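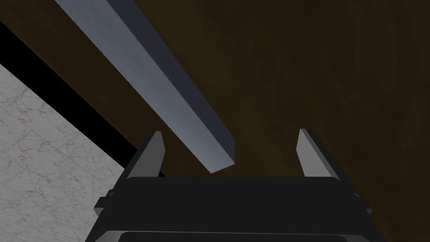 Part-time shop assistant wanted, Sowerby

Welumby is a small second-hand furniture and homeware shop. We need someone 15 hours a week, afternoons mostly, from November. Serving, pricing, answering the phone, a bit of dusting. Some lifting, so you need to be ok with that. Till training given, no experience neccessary.
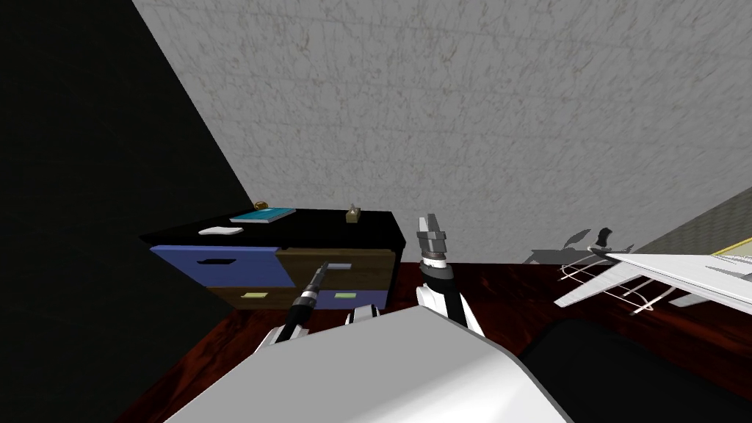 Four-drawer cabinet, black top.

Paid monthly. Half hour break, 30% off anything in the shop. Parking is a pain, bus stops roughly 40 yards from the door.

To apply: short note about yourself plus one reference, no CV needed. Drop it in at the counter or post it to Rekha Kanaujia at the shop. Please say which afternoons you cant do.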